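The Drawer of Good Enough

What we keep when we keep old keyboards and mice, and the long afternoon it takes to sort them

There is a particular kind of object that leaves a desk without ever leaving the house. It gets unplugged on a Monday, set down on the nearest flat surface, and then, a day or so later, moved into a drawer by somebody who wants to eat lunch there. Two years on it has company. Mine had so much company that I couldn't open the drawer more than a hand's width, and I had learned to fish around inside by feel, the way you look for the last pickle in a jar.

I don't think I'm unusual. When I mentioned at dinner that I was going to write about old computer mice, every person at the table had something to confess. My neighbor Stefaniia Pavliuk keeps hers in a boot box. Her brother has a crate in the garage labeled "office," though he hasn't had an office since he retired and moved out to the lake. My own father wraps the cords so tightly around the bodies that they look like little mummies, and he writes the date he stopped using each one on a piece of masking tape. He has never gone back for a single one of them, but he knows to the month when he gave each one up (June, for the most part, which I can't explain).

So when I heard that a repair shop called Gundodix holds a sorting day, where people can bring in the contents of the boot box and leave with less, I put my drawer in a grocery bag and went.

The shop is on the ground floor of a brick building that used to sell sewing machines. It has kept the old counter and the old front window, and it smells pleasantly of coffee and warm dust. Maksym Zakharchenko opened it after a long stretch fixing photocopiers, and he still has the copier man's habit of listening to a thing before he looks at it. He'll pick up a mouse, click both buttons next to his ear, roll the wheel with a thumb, and frown or not frown.

"People bring me a bag and say it's all junk," he told me while he cleared room for mine. "Then I take one thing out and they say, oh, not that one."

I laughed, and then he reached into my bag and took out the first mouse I ever bought with my own money, and I said, "Oh, well, not that one."

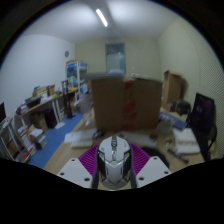

By Vasylyna Semeniuk
Contributing writer, Home and Habits

The work goes slowly, and I would say that is most of its charm. You begin by getting everything out where it can be seen, which in my case meant a pile, and you do not make any decisions at all until the bag is empty. Maksym is firm on this. If you start deciding while you're still unpacking, he says, you'll keep the first few things out of optimism and throw away the last few out of tiredness, and neither one will have had a fair hearing.

After that you put like with like. Keyboards go with keyboards, mice with mice, and cords go in a heap of their own until you have the strength to face them. It is a very plain activity and I found it deeply soothing, a bit like shelling peas. There's an awful lot of variety in a pile like that once you stop thinking of it as a pile. Mice especially! Some are as plain as a bar of soap, and then along comes a white and gray one with dark panels down its sides and pointed lines molded into the palm rest, as though it had been designed by someone who really wanted to be drawing sports cars. I thought of how long somebody must have spent on those lines, which spend their whole working lives under a hand.

Keyboards tell you more about their owners, I think. A mouse gets a bit shiny and that's about all it will say, but a keyboard keeps a record. Mine had a space bar worn smooth on the right side only, where my thumb lands, and an E that had nearly rubbed away. Stefaniia's, which she had sent along with me in the boot box, had perfectly crisp letters and one battered arrow key. I asked her about it that evening and she went quiet for a moment and then told me about a card game she'd played every night the winter she had her knee done.

Matvii Kostiuk, who works the bench beside Maksym's and is the younger of the two by a good distance, is the one who cleans. He does it with cotton swabs and a small soft brush and a great deal of patience, and he was kind enough to let me try. The trick with a keyboard is to turn it over first and give it a few firm pats on the back, as you would a baby. What comes out is best not discussed in a magazine people may be reading over breakfast. Then you brush between the rows, always in the same direction, and only after that do you bring out a cloth, barely damp, for the tops of the keys. If you go in with the cloth first you make a paste, and Matvii has seen enough paste.

A mouse is quicker. You wipe the feet underneath, since that's where the drag comes from when a mouse begins to feel stubborn, and you run the edge of a swab along both sides of the wheel while turning it with your finger. I did 5 of them in the time it took Matvii to do a dozen, and I was very proud of mine. He went over two of them again when he thought I was getting coffee.

Then comes the testing, which is Maksym's department and has its own small ceremony. Everything gets plugged into an old machine at the end of the counter. He types the same sentence on each keyboard, something about a goose and a velvet jacket that he says contains every letter he cares about, and he watches the screen for the ones that don't show up. With a mouse he draws a slow circle and then opens and closes a window. If it passes, it gets a dot of green tape. If it fails, he'll usually open it up to see whether the failure is an interesting one.

I had expected most of my drawer to fail. I believe a lot of us do, and I suspect that's how we make peace with the drawer in the first place; we tell ourselves the things in it are broken and we'll see to them someday. But nearly everything I'd brought worked. The old keyboard worked. The mouse I had blamed for an entire bad spring in 2000 worked beautifully once the lint was out of it. I felt I owed it an apology.

What happens next depends on the dot. The green-dot things go into a cardboard box, and when the box is full it goes to Proreck, a tutoring center a few blocks over where Lukian Hordiienko teaches typing and bookkeeping to adults in the evenings. I walked over to see him at closing time. He is a big, gentle man who wears his glasses on his forehead and looks for them constantly, and he had a good deal to say about keyboards, much of it surprising to me.

His students, he said, don't want new ones. They want ones that are loud. When you are learning to type at 34, or a good while past that, you want to hear that you've done it. The thin, quiet keyboards make people nervous, and they press twice to be sure. The older ones clack, and the clack is a kind of encouragement. He has one student who asks for the same keyboard every week, an off-brand thing the color of weak tea, and who arrives early so that no one else gets it.

He is less particular about mice, except that he likes to have several sizes. Hands vary more than you would think, and he doesn't want anyone to spend a first lesson with their fingers hanging off the front. He had a row of them set out along the windowsill when I came in, and he invites each new student to try a few before sitting down, as if they were trying on shoes. Some of them are embarrassed at first. By the second one, he says, they've begun to have opinions.

I asked if he ever gets too many. He looked at me over the glasses that were, for once, on his nose, and said that there is a closet, and that we wouldn't be opening it.

There's a practical side to all this, and I would be a poor guide if I left it out. If you're thinking of taking on your own drawer, give it an afternoon and a table you won't need for supper. Put down an old towel. Have two containers ready before you begin, and let one of them be see-through, for the tiny odds and ends such as spare feet and battery covers and those little plug-in receivers that look like nothing at all. A receiver that gets separated from its mouse is a sad business, and Maksym has a coffee can of orphans to prove it. He tapes each one to the belly of the mouse it came with, and I've now done the same at home.

Take the batteries out of anything you aren't going to use this week. Check inside the battery door while you're at it, and if there's white crust on the springs, put on gloves and set that piece aside for the people at the shop or your local recycling desk. Don't throw it in the kitchen trash and don't, as my father did, try to get it off with a butter knife.

And leave yourself permission to keep a thing or two. I went home with an empty grocery bag and one mouse in my coat pocket, the first one, the one I'd bought with my own money at a store called Dondell that closed so long ago there's a dentist in there now. I had saved 6 weeks for it. It has a green dot on it, and it's on my desk as I write this, next to the one I use every day. I plugged it in last night after the dishes were done and scrolled up and down the same page for a while, just to hear the wheel.

Stefaniia, meanwhile, has asked for her boot box back. She says she'd forgotten what nice boots they were, and she's found some more keyboards.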